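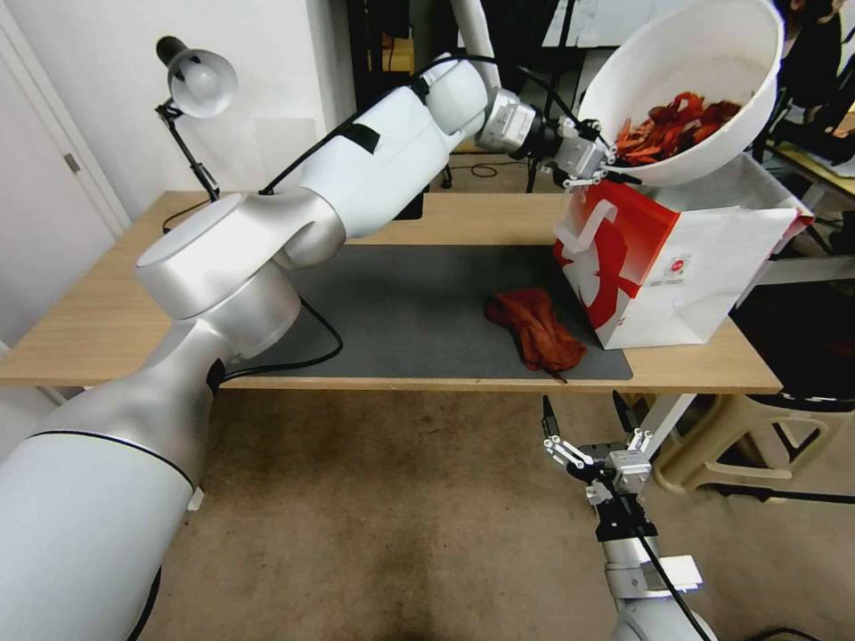

Home Stories Back Numbers Submissions Contact

THE OUTSTANDING RETURN

Notice to the residents of Flavton and Prukham regarding the ferry Clovus

The Office of the Yuen Crossing wishes to inform the public that the ferry service between Flavton and Prukham, which was to end with the last sailing in May, has not ended. The Office regrets any confusion. Residents who attended the farewell on the Flavton pier, and who brought flags, are thanked for their attendance and may collect the flags from the ticket window during normal hours.

The reason for the delay is set out below. The Office has been asked to keep it short, and has tried.

Under the rules of the Crossing, which are older than the present boat and a good deal older than the present staff, the service may not be withdrawn while any return ticket remains unused. The rule was written to protect farm workers who crossed for the harvest and came home when the work was done, sometimes much later than they had planned. It sets no limit of time. A return ticket issued at Flavton is a promise to bring the bearer back to Flavton, and the Crossing is bound by it until the bearer has been brought back or has given the ticket up.

On the afternoon before the farewell, the ticket clerk was asked to close the books. Every stub was matched to its other half, and the bundles were tied and placed in the cabinet. One stub had no other half. It was numbered 104, and it had been sold 20 years earlier for the first sailing of the morning. The clerk reported this to the superintendent, who asked whether the stub might be an error. The clerk said that it was not an error, and when pressed, said that the sale was remembered.

The superintendent noted that this was unlikely, given the number of tickets sold in that time. The clerk agreed that it was unlikely. The farewell went ahead, because the band had been paid, and at the end of it the Clovus was tied up in her usual place with steam for the morning. 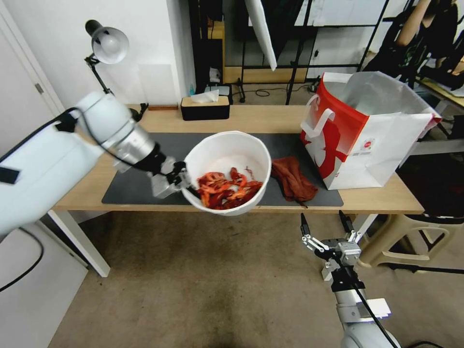 Page last changed: 2nd March

The Office then took the steps required of it. A notice was posted at both piers asking the holder of return ticket 104 to come forward. The notice described the ticket as pale green, with the corner clipped. It did not describe the holder. The clerk had offered a description, but the superintendent judged that it was too full to be useful, and that parts of it, such as the remark about the way the holder had laughed at the gulls, could not be checked.

Replies were received from both towns. A man in Prukham sent in a pale green ticket, which proved to be for a raffle. A school in Flavton sent drawings of the boat. Several letters asked that the ticket not be found. The Office is not able to take account of such letters, but they have been kept, and the clerk has numbered them.

In the meantime the service has continued at four sailings a day. Passengers have been few. The new bridge upstream carries most of those who once used the boat, and the Office does not dispute that it is quicker. On some mornings the Clovus has crossed with the crew alone. The rules require that she wait 10 minutes at the Prukham pier on each sailing, with the gate open, and that the bell be rung before the gate is closed. It has been reported that the bell is now rung for longer than it used to be. The captain, asked about this, stated that the rope had been replaced and was pleasant to pull.

The Office also looked into whether the holder might be presumed to have come home by other means. A person may walk over the bridge. A person may be driven around by the north road. The opinion received on this point was that a person who comes home by the bridge has come home, but has not been brought back by the Crossing, and that the promise therefore stands. The Office paid for this opinion and is obliged to follow it.

It was at this stage that the superintendent proposed buying the ticket back. A sum was set aside, together with a small amount for the holder's trouble, and a second notice was posted to that effect.
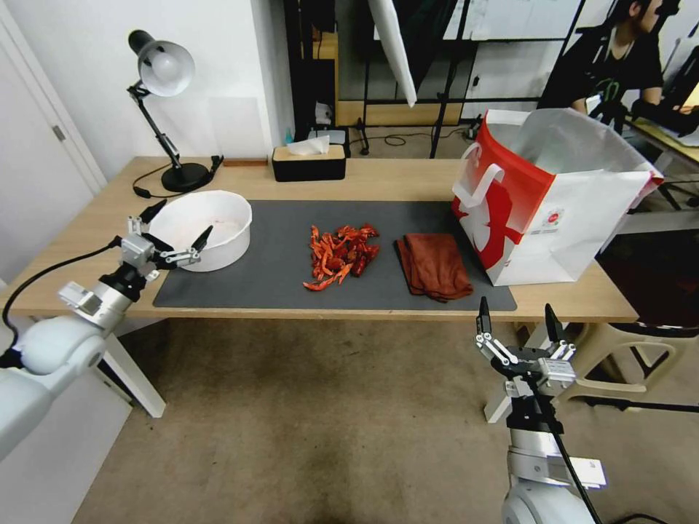 Please do not offer money for it, a letter from Prukham began, in a plain hand and with no name at the foot. I have had that ticket in one coat or another since I got off your boat. I came over for the day to see about a room. I took the room. I meant to go back for my things, and then I sent for my things, and after that there was nothing in Flavton that I could say I had to go back for. But I always knew that I could go. There were winters when I went down to the pier and stood where I could see the gate, and I heard the bell, and went home and made supper. If you buy the ticket I suppose I will have moved here. I am not sure that I have.

The letter was entered in the register. The superintendent read it and returned it to the clerk, and some time later asked to have it back.

The Office considered its reply with care. It could not require the holder to travel. It could not cancel the ticket. It could point out the cost of coal, of paint, and of the crew, and a draft was made which did so in some detail. The draft was correct in every figure. It was placed in the tray for the evening mail and was found the next day in the same tray, underneath the blotter. No one in the Office has been able to account for this, and no further draft in those terms was made.

A different reply was sent. It stated that ticket 104 was in good order. It listed the sailing times, which had not changed. It added that the bench on the forward deck had been repaired. This last sentence was in the clerk's handwriting and had not been in the text approved by the superintendent, who nevertheless signed below it.
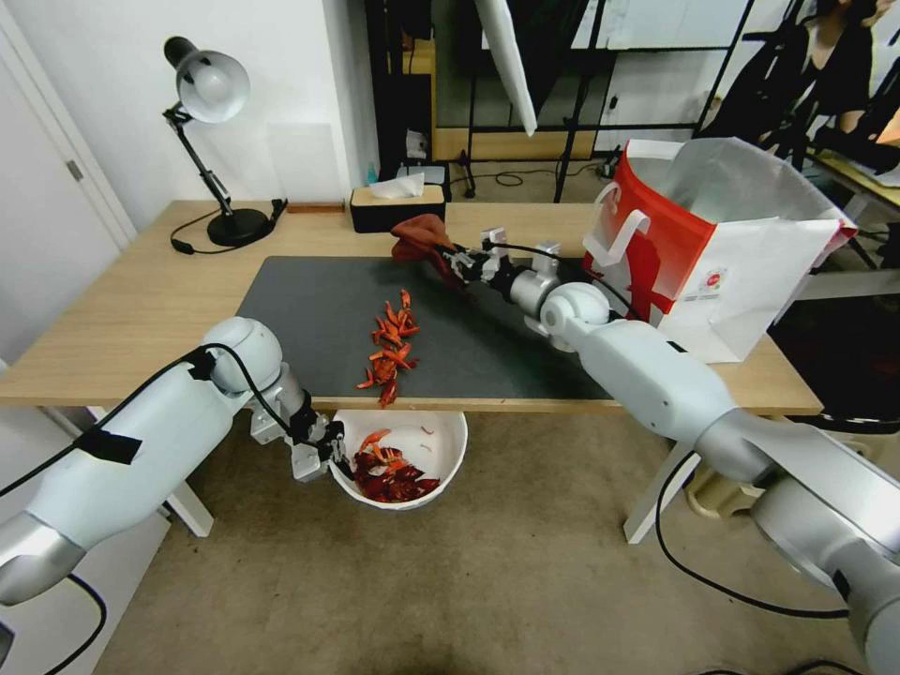 The Office should say something here about the passage itself, for the benefit of those who know it only from the bridge. The Yuen is not wide between the two towns, but it is shallow, and the straight line that a visitor would draw from pier to pier cannot be sailed. The boat must go down along the shoals and come back up on the far side of them. On the Office's chart the shoals are colored in by hand, and they have the look of those dried red chilies spread out on the gray mat, a rough strip running from the back to the front edge, with a few bits lying off by themselves where a keel would be sure to find them. The captain learned them from the captain before. They shift a little every spring, and every spring the Clovus goes out without passengers, at low speed, to learn them again. It had been assumed that this would not be needed this year. It was done, and the cost has been entered under maintenance.

No answer came from Prukham for almost the whole of the following month. The four sailings were made each day. The deckhand, whose post had been given notice, was kept on from week to week, and stopped asking about it. The clerk moved the stub from the cabinet to the drawer below the window, where, it was explained, it would be nearer to hand.

Then, on a wet morning, with the gate open and the bell rung, a passenger came down the Prukham pier carrying a small bag and presented a pale green ticket with the corner clipped. The deckhand is required by the rules to tear a return ticket across and keep the larger part. The deckhand looked at it and said that it would be seen to on the other side. This was a breach of the rules, and it has been recorded as one.

The passenger sat on the forward bench, in the rain, for the length of the crossing. There were gulls. The captain took the outer side of the shoals, which adds to the time, and gave the state of the water as the reason. The log for that morning describes the state of the water as calm.

At Flavton the passenger came to the window. The clerk opened the drawer and laid the stub on the counter, and the passenger laid the ticket next to it. The edges agreed. The clerk stated that the books could now be closed. The passenger asked what would happen to the boat if they were, and the clerk answered this question truthfully, as staff are instructed to do.

The Office has no full account of what was said after that. The window was closed for a time, against regulations, and a line of one person formed in front of it, and then went away. What can be stated is that the passenger walked up into the town and was seen looking at a house on the hill that has since been painted yellow. The passenger bought bread. In the late afternoon the passenger returned to the pier and wished to be taken back to Prukham by the last sailing of the day.

A single ticket was available, and was offered. The passenger asked for a return.

The clerk made out the ticket and clipped the corner. The superintendent was in the office at the time, with the door open, and made no objection. The ticket is in good order, and its other half has not been presented.

The Clovus will therefore continue to run until further notice. Sailing times are as posted. Residents are reminded that the flags are still at the window.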